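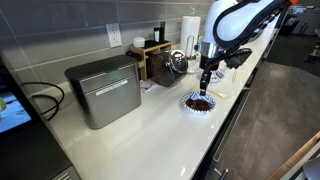 Move-Out Safety Checklist for Furnished Rentals, With Comments

Fleury Property Services
Last revised April 4, 2018

We use cookies to remember your settings and to count visits. By staying on this site you agree to this. Accept | Read more

This list is used at the Rosatow and Mollent buildings each time a furnished unit changes hands. Fill it out in the empty period between tenants, with the power on and the water on. Mark each line OK, REPAIR or N/A. Anything marked REPAIR gets a work order before the keys go out again. The comments come from past inspections.

KITCHEN

1. Outlets near the counter. Press TEST on each GFCI, confirm it trips, press RESET.
Comment: A plain outlet may be protected by a GFCI farther up the line. Use the plug-in tester on it. Do not mark it REPAIR only for having no buttons.

2. Cover plates. No cracks, no missing screws, no gap between plate and wall.
Comment: Tiled walls leave some boxes set too deep. If the outlet moves when a plug goes in, it needs a spacer.

3. Cords. No cord runs across the sink or a burner. No tape repairs.
Comment: Throw out extension cords left by tenants. We do not pass them on.

4. Range. All burners light or heat. Knobs click to OFF. Anti-tip bracket in place.
Comment: The bracket was missing in unit 2 at Mollent after the range was swapped in October. Pull the drawer and look with a flashlight.

5. Range hood filter. Clean, or replaced.

6. Under the sink. Dry base, no soft wood, shutoff valves turn by hand.
Comment: Turn them all the way and back. A valve that drips after this is a REPAIR.

7. Fire extinguisher. Needle in the green, pin in, tag readable.

BATHROOM

8. GFCI. Same test as item 1.

9. Exhaust fan. Holds a square of toilet paper against the grille.

10. Hot water. Run the tap for three minutes and take the reading. Above 120 F is a REPAIR.
Comment: Write the reading down even when it passes. Blank boxes come back to you.

11. Grab bars. Pull hard in each direction. No movement at the wall.

12. Caulk at tub. No gaps, no black spots that stay after cleaning.

BEDROOMS AND LIVING AREA

13. Smoke alarms. One in each bedroom and one in the hall. Press and hold. Check the date on the back.
Comment: Ten years from the date of manufacture, replace the whole alarm. A good beep does not change that.

14. Carbon monoxide alarm. Same test. Follow the replacement date on the unit.

15. Windows. Open, stay up, lock. The bedroom window must open without a tool or a key.
Comment: Several Rosatow windows were painted shut by the last contractor. Cut the paint line, do not pry the sash.

16. Blinds. No loops within reach of a child.

17. Tall furniture. Strap fixed to a stud at the back of each dresser and bookcase.
Comment: Drywall anchors are not accepted for this.

ENTRY AND UTILITY CLOSET

18. Door. Closes and latches by itself. Deadbolt turns fully.

19. Electrical panel. Clear space in front, every breaker labeled, no open slots.
Comment: "Misc" is not a label.

20. Water heater. Relief valve has a discharge pipe that ends near the floor. Nothing stored against the tank.

21. Dryer vent. Metal duct, lint cleared, flap opens outside.

SIGNING OFF

Put the unit number and the form number on both pages. Forms for Rosatow start at 1524. Forms for Mollent start at 3251. One copy goes in the office binder and one stays in the closet by the panel. Spare alarms, straps and outlet spacers are kept in the Jutham cabinet in the Rosatow basement.

3 comments

rental_jo
Item 17 should say what to do with steel studs. Our building has them and the screws in the kit just spin.

D. in maintenance
We use toggle bolts rated for steel studs, two per dresser. Check with your own building first.

halfpint960
Could you post a version that prints on one page? Mine runs over by four lines and the sign-off part ends up on its own sheet.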